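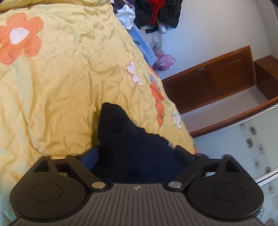
Priya Esposito has been mending other people's bedding and clothes in Cindlow for long enough that strangers drop bags at her door. She learned on her grandmother's treadle machine and now works from a converted garage behind the bakery. Most of what comes in is ordinary household stuff, such as a yellow duvet with flowers on it, the sort of thing people have slept under for years and don't want to part with. "They'll say it's only an old cover," she says. "Then they ring twice to see if it's done."

She started charging when a neighbour, Ginevra Russo, told her she was being silly. Last year she finished 204 jobs, and she writes each one in a school exercise book with the colour of thread she used. Zips are the most common, then split seams. She won't do leather.

I asked what people get wrong at home. "They pull the thread too tight," she says. "The cloth puckers and it tears again right beside the mend. And they wait. A hole the size of a pea takes me ten minutes. Leave it till July and it's a whole panel."

She doesn't care for the fashion for bright visible mending, though she'll do it if asked. Her own preference is a patch cut from the inside hem, where the fabric hasn't faded. It takes longer and she doesn't charge more for it.

The garage has a kettle, two machines and a radio that gets one station. She would like a third machine, a Caputo, but the one she looked at was $2660. "I'd have to put my prices up," she says. "I'd rather keep the old one oiled."

She takes drop-offs until four in the afternoon. Put your name in the bag.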